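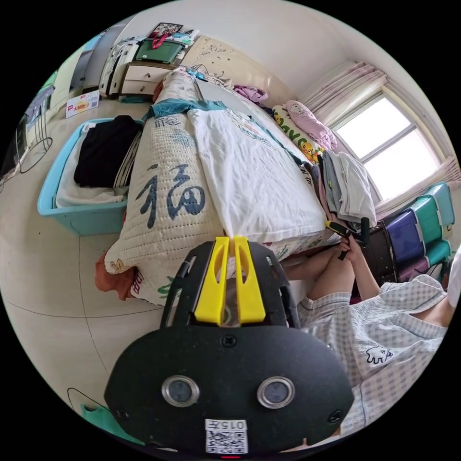
Home Residents Services Fees FAQs Contact

Sivley House Residential College: Frequently Asked Questions About Rooms and Linen

Last updated: May

What is supplied in my room?

Each study bedroom is supplied with a bed and mattress, a desk, a chair, a wardrobe and a waste bin. Rooms in the Tevport wing also have a hand basin. Pillows, doonas and towels are not supplied unless a linen pack has been ordered.

What does the linen pack contain?

The pack contains a doona and cover, two fitted sheets, two pillowcases, one pillow and a bath towel. It costs $92 and becomes the property of the resident. Orders are placed through the accommodation portal before arrival, and packs are left in the room for check-in.

Can I bring my own mattress or bed frame?

No. Residents with a medical need for a different mattress should write to the Accommodation Manager, Genivaldo Tavares, with a letter from their treating practitioner. Approved mattresses are arranged by the College at no charge.

Am I permitted to move the furniture?

Furniture may be rearranged within the room provided the door, window and heater remain clear. It must be returned to its original position before the departure inspection. Furniture may not be stored in corridors or exchanged between rooms.

How often are rooms cleaned?

Shared bathrooms and kitchens are cleaned on weekdays. Residents are responsible for their own bedrooms and may borrow a vacuum cleaner from the cupboard on each floor. A room inspection is held once each term, with at least four days' notice given by email.

Where can I do my washing?

The laundry is on the ground floor of the Sumampouw building and is open from 6 am to 11 pm. Machines accept card payment only. Drying racks are available in the courtyard. Items left in the laundry for more than 11 days are donated to charity.

May I have a guest stay overnight?

A resident may host one overnight guest for up to two consecutive nights. The guest must be registered at reception by 8 pm on the first night. Folding beds may be hired, subject to availability. Guests are not permitted during the examination period.

What are the quiet hours?

Quiet hours apply from 10 pm to 7 am, and at all times during examinations. Concerns should be raised in the first instance with the Residential Adviser on duty.

How do I report damage or a fault?

Faults should be lodged through the maintenance form, quoting the room number. Urgent matters, including water leaks and loss of power, should be reported to reception by telephone at any hour. Residents are charged for damage beyond fair wear and tear.

Whom do I contact about a charge on my account?

Enquiries should be directed to Afiq Pattinasarany, Resident Accounts, at the Zarnetti Street office. A request for review must be received within four weeks of the date of the invoice.

Share 0 comments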